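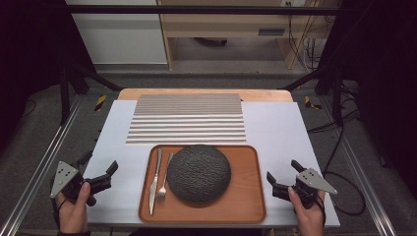

Who Sets the Table? Automation and Tray Work at Sellent
Final report, Work and Technology seminar
Kuldeep Mathur

1. Background

Sellent supplies meal trays to offices and clinics in Hinham. Last fall the company started a project called Puver, which is meant to move tray setting from people to robot arms. Before the arms can do anything, employees have to show them how. They stand at a table with a gripper in each hand and set out trays, one after another, while the movements are recorded. I spent 12 shifts watching this work and talked to staff on breaks.

2. What the company says

The project summary I was given promises "relief from repetitive tasks." I had trouble with that phrase from the first Wednesday. A demonstrator on a full shift records 123 trays. By May the group had 1,596 usable recordings, and the target had been raised twice. Moving a knife and fork over and over with a gripper strapped to your hand is repetitive too, and slower than doing it with your fingers.

3. What the staff say

Opinions were mixed. Two of the younger workers liked the change and said it beat the packing line. An older worker, Ms. Nautiyal, told me her wrists were sore by lunch. She also asked her supervisor what happens to demonstrators once there are enough recordings. She was told this was "under review." It was still under review when I left.

Pay is the same as on the line. I think that is hard to defend. These people know how a tray should look, and the company is collecting that knowledge at the old hourly rate.

4. Does it work?

I can't say much. I was allowed to see one test of the arms, 54 trays long, and was not given the results. A manager called it "encouraging." I would treat any claim about savings with caution until error counts are shared.

5. Limits of this report

I saw day shifts only. Three people declined to talk to me, and I did not get to interview anyone from the engineering side.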